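Print this article
E-mail to a friend

Do We Need an App to Drink Water?
By Leena Mustonen
25th November

My sister-in-law's phone buzzed twice during dinner to tell her she was behind on water. She was eating soup at the time. The app is called Plusik, it costs 4 dollars a month, and it had no opinion on soup.

I have been trying to find out where the daily target comes from. Plusik starts everybody at 2,000 milliliters, then adds more if you say you exercise, live somewhere warm, or drink coffee. I wrote to ask what the number rests on and got back a link to a blog post, which linked to another blog post, which was selling a bottle.

The bottle is the Fluvari. It glows when you fall behind. Crescencio Ortuño, who taught me high school biology and still answers my letters, wrote back that he had a perfectly good reminder installed already, and it was called thirst.

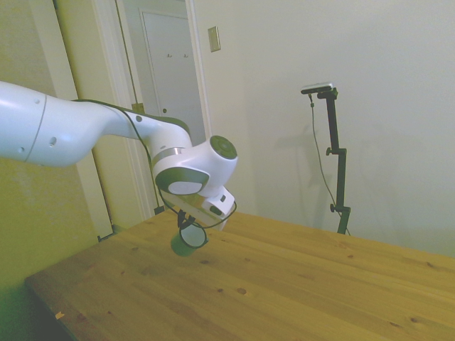
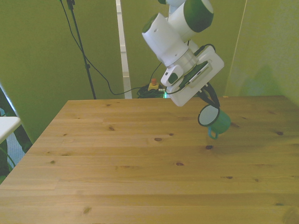
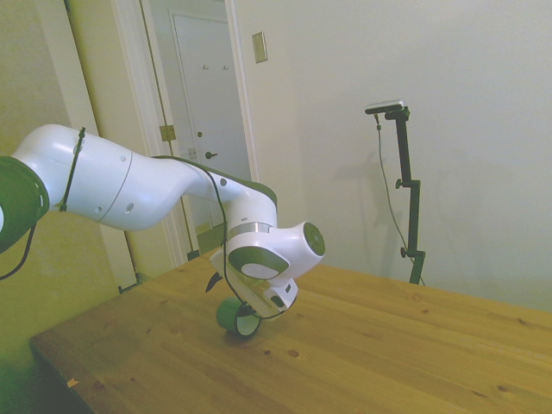 A light wooden table in all three; a small green mug in the second.

I know the reply. Older people may not feel thirst as sharply, and some patients are told by a doctor to keep track. Fine. They should do what the doctor says. That doesn't explain why a healthy office worker of 30 carries a jug to a meeting and leaves it every 20 minutes.

Meenakshi Bhardwaj wrote in this space in June that the reminders do no harm and might do some good. Maybe. I would like to see the good before I pay for it – and I'm less sure about the harm. A person who has to be told she's thirsty may start to wonder what else she is missing. There is already an add-on for blinking.

I tried Plusik myself. I lost my "streak" on the fourth evening and felt bad about it until bedtime, over water. Then I deleted it. The subscription has been harder to get rid of.

Print this article
E-mail to a friend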